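About Fonell

Fonell is a local politics news site covering council, school board and riding-level races in the Gerkano valley and the towns along the river. We started with one laptop, a borrowed desk and a by-election that no paper was sending a reporter to. We've been going to meetings ever since, and we still love it (yes, even the zoning ones!).

Lucian Matei and Grażyna Czarnecka founded the site after years of working on community radio together. Lucian had a habit of reading candidate filings over breakfast, and Grażyna wanted somewhere to put the long interviews that never fit into a four-minute slot. Their first piece, a profile of two neighbours running against each other for the same Purar council seat, was read 800 times in its first week, and the pair of them were thrilled.
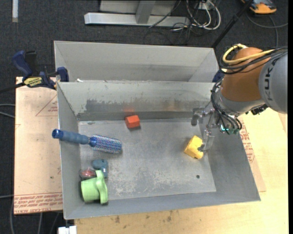
These days we cover 19 municipalities. Thulani Ntuli has the school boards, Bartosz Sowa follows nomination meetings and the provincial ridings, and Lakmal Begum looks after our candidate questionnaires, which go out to every person on the ballot with the same questions in the same order. We print the answers in full, spelling and all. If a candidate doesn't reply, we say so and leave the space open until the polls close.

We don't endorse anyone. Our reporters don't hold party memberships, and they don't donate to campaigns. When we get something wrong, the correction goes at the top of the story with the date we fixed it.

Money comes from readers. As of January 26, 2025 we have 2,084 paying members, and everything we publish is free for everybody else too. Members get Lucian's Wysocka Letter, named for the street our first office was on, plus an invitation to our December open night, where people argue cheerfully about ward boundaries until somebody turns the lights off.

Got a tip, a leaflet that came through your door, or a question about how advance voting works in your town? Send it along through the contact page. One of us will write back.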